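Plekonora Rental Kitchen Kit

Everything a furnished apartment needs so that a guest can make pasta at 11 p.m. without messaging you. We built the Plekonora kit for owners of short-term rentals, who tend to stock a kitchen with whatever their own kitchen rejected. Guests notice. They can't always put it into words, but they notice the whisk.

The kit comes in two sizes. The Small covers a studio and has 107 pieces, counting each fork as a piece, as everyone in this business does. The Large is for family places and has 367, teaspoons included. You will still run out of teaspoons. We sell them separately, without judgment.
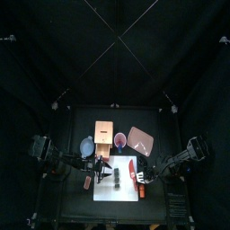

Knives arrive sharp and stay that way for a respectable amount of time. Pans work on gas and induction. The can opener is the plain hand-cranked kind, after a May trial of an electric one that we would prefer not to discuss.

What you should know before ordering: the kit ships in 3 cartons, the heaviest of which goes to the door and no farther. Our carrier, Kubíček, is very firm about stairs. Allow two people and a doorstop.

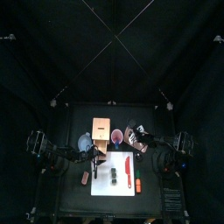

Household and kitchen pieces, with a white cutting board and a wooden box.

Replacements are sold singly, so one lost lid doesn't mean a new set. Order by the code on your packing list. If you've thrown the packing list away, write to us and describe the lid as best you can. We've had drawings. 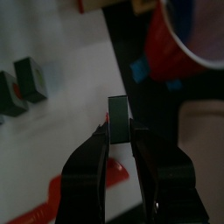

Green block, held upright.

Returns are accepted within two weeks, unused. A pan with an egg on it has been used.

Recently viewed
Skillis Drawer Divider, wide
Sarix Dish Rack, folding
Plekonora Teaspoons, extra
Plekonora Lids, single
Skillis Oven Mitts, pair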